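Brestdale hall resets dining tables for shared meals

November 2021

The dining room at Brestdale has changed how its round tables are set and cleared for shared meals. Under the new layout, one vase stands on each table and utensils are handled as a single mixed bundle instead of separate place settings.

The room seats 40 people. Covers are printed cloths in light blue, bought from Semport to replace plain white ones that showed stains after a few washes. The cloths are cut to hang over the table rim and are washed after every second meal.

Katia Galli, who runs the dining room, said clearing a table used to take 21 minutes with one person working. The target is now 6 minutes. Utensils are gathered first, then cups, and the vase is moved last so the cloth can be lifted.

Serving pieces and eating utensils are no longer sorted at the table. Spoons, forks and chopsticks go to the wash area together and are separated there. The hall's stock list, revised in June, has 379 pieces in mixed patterns and materials. Galli said matching sets will not be bought while the present stock is usable.

Tan-brown vase and fork on a patterned cloth; white spoon, rice paddle, forks and chopsticks in one bundle. 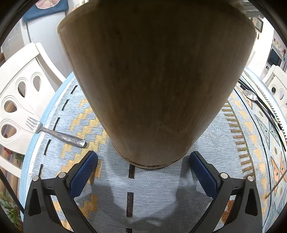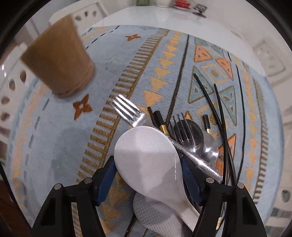 Storage and washing

Clean utensils are kept upright in open bins beside the serving counter. Ceramic spoons are stacked on a separate shelf to limit chipping. Spare cloths are folded in quarters and stored flat.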